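Section 2: Plan Your Peltovel Cell

1. Price the fixture plate along with the arm. Ours cost $589!

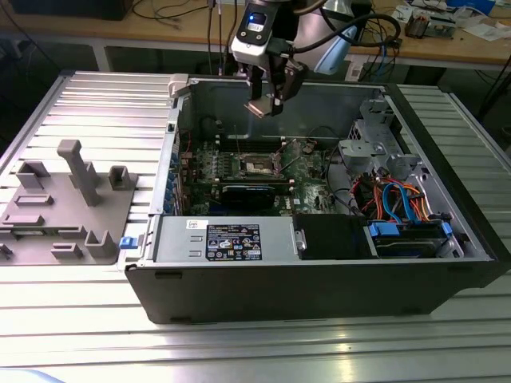
Fig. 2-1. Gripper holding a part over an open PC chassis.

2. Budget for cables early.

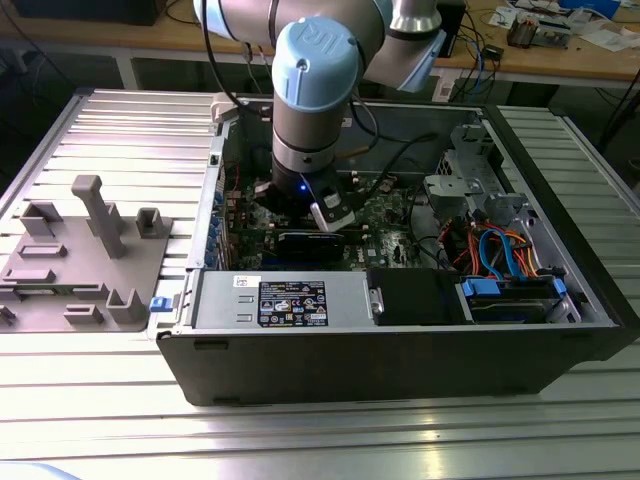

Cable costs creep up fast. Allow slack for every joint, like the loop running from the arm here, and price one spare.

3. Set aside $940 for finger sets.

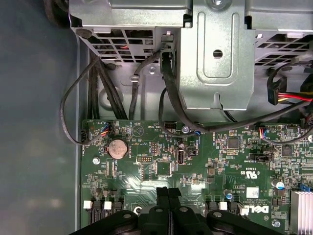
Can I add a camera later?
Order the mount now and the camera whenever you like.

4. Get quotes by November.

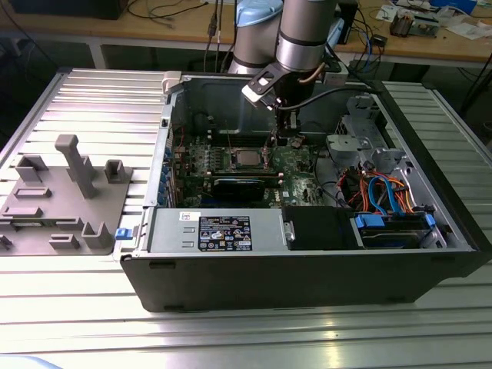
Then send them to Oriana Valdebenito at Bosthorpe.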